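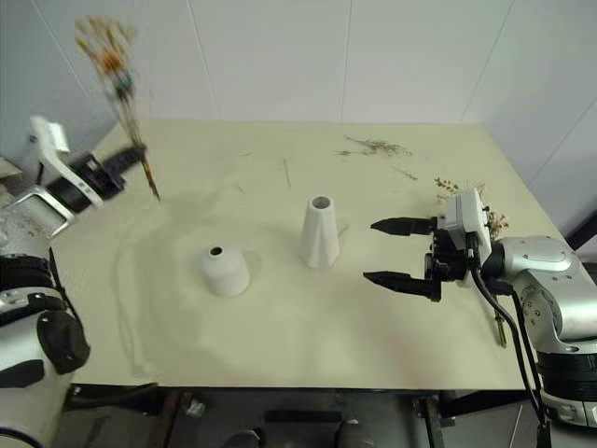 Ilgın Baysal held that a glaze fault is nearly always a body fault seen late, and that a potter who changes the glaze first will change it many times. The position is a strong one, and later sections qualify it, but it sets the order of work in this chapter. The clay body comes first, then the bisque firing, then the glaze.

Chapter 4. Glaze Fit

4.1 Expansion and contraction

A fired glaze is a thin layer of glass bonded to a ceramic body. Both shrink on cooling, and each does so at its own rate. Above its setting point the glaze is soft enough to follow the body. Below that point it is rigid, and any difference in shrinkage is stored as stress.

If the glaze shrinks more than the body, it is placed in tension. Glass is weak in tension, and the usual result is crazing, a network of fine cracks. If the glaze shrinks less, it is placed in compression. A small amount of compression strengthens the ware. A large amount causes shivering, in which flakes of glaze lift from rims and edges.

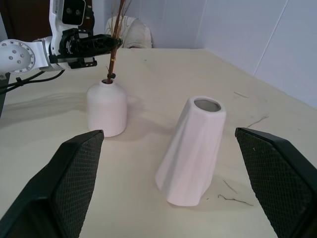 Stress is also affected by the thickness of each layer. A heavy glaze coat on a thin wall can crack the body itself, even where the same pair of materials gives sound results on a thicker piece. Test tiles should therefore match the wall thickness of the intended ware.

4.2 Bisque temperature

The two bodies used in the exercises, Ovis and Sirka, are bisque fired at 900 °C and 1,000 °C respectively. A Sirka tile fired at only 800 °C takes up more water from the glaze slop and so receives a thicker coat for the same dipping time. The results in Table 4.1 were taken from 3,693 tiles fired in the Uysal test kiln. Tiles with visible body cracks before glazing were left out of the table.

Terms to know: crazing, shivering, setting point, body, slop.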